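Does Anyone Need a Meal Plan?

My sister-in-law sent me a link in August to a meal planning service called Simholm. She has been on it since spring and talks about it the way people used to talk about low-carb. You tell it how many people you feed and what they won't eat, and every Wednesday it sends you a week of dinners and a shopping list sorted by aisle. The claim on the front page is that the average household saves 20 hours a month.

Twenty hours. I would like to meet the household that was spending that long deciding what to have for dinner. I cook most nights, I'm slow with a knife, and I doubt I spend that much time a month thinking about food at all, unless you count standing in front of the open fridge, and I don't see how an email fixes that.

Still, I said I would try it, and I did, for six weeks. I paid for it myself and I have no code to offer you.

The first week was fine. I'll give them that. The recipes were written clearly and the quantities were close to right for three people. We had a lentil thing with lemon that my daughter asked for again. The list was in the order of a store I don't shop at, so I walked back and forth a lot, but you can set your own aisle order if you have the patience to type it in. I got as far as dairy.

The second week is where I started keeping notes. Monday's dinner used half a can of coconut milk. I waited for the other half to turn up later in the week, because using up the leftovers is supposed to be the whole reason to have a plan. It never did. Same with a bunch of dill, same with most of a cabbage. By Sunday I had a shelf of halves, and the new plan had me buying more coconut milk.

I wrote to ask about this. The reply came from a Tadeusz Jabłońska, who was polite and quick, and who told me the plans are "optimized for variety." I wrote back asking whether variety was something people had asked for. I'm still waiting on that one.

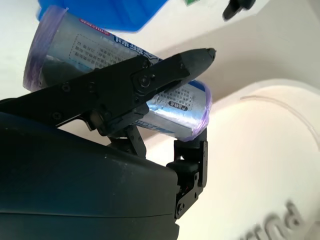 I don't think most families want variety, or anyway not seven nights of it. My mother had around nine dinners and she went through them in no special order. Nobody complained, or if we did it was about the liver. When she saw pork on sale she bought pork. That was a plan, and a better one than I was being sent, because it started from what was cheap and what was already in the house.

Simholm does have a pantry feature, which is meant to solve this. You enter everything you own and it builds meals around it. I tried. I gave up an entire evening to the cupboard over the stove and by the next night it was already out of date, because people in my house eat crackers without filing a report. To keep it honest you would have to log every egg. At that point the time you save on planning has gone into bookkeeping, and I would sooner plan.

Then there's the money. They say you'll spend less because you'll stop buying on impulse. Our grocery bill went up. Part of that is prices, I know, and six weeks of one family's receipts proves nothing much. But a good part of it was spices. Every week there was a new jar of something, a teaspoon used, and the rest of it now sitting there looking at me. I have sumac for life.

I looked at two others while I was at it. Torneck is the same idea with videos, and the videos are long. Seken sends the actual food in a box, so the coconut milk comes in the right amount, but you pay for the privilege and you get a great deal of cardboard. A friend swears by it. She also lives alone and works late, and I can see how it would suit her. I have no quarrel with that.

What bothers me is the sales pitch more than the service. All of them start by telling you that dinner is a crisis. It's draining you, it's the hardest part of your day, you're failing at it. I hadn't felt that way before I signed up. By week four I did, a little, when I skipped a Thursday and made eggs, and got a cheerful message asking if I'd "fallen behind." Behind what? We'd eaten. The eggs were good.

To be fair, two things stuck. I now write down what we had each night on the calendar by the phone, just a word or two, and when I'm out of ideas I look back a month. And I cook the lentils. I add more lemon than they say to and leave out the dill, since I'm not buying a bunch of it for one spoonful.

I canceled last week. It took three screens, each one asking if I was sure, and the last one offering me half off. My sister-in-law thinks I didn't give the pantry feature a proper chance, and she may be right. She also has a chest freezer and no teenagers.

Tonight is cabbage again. There's still some left.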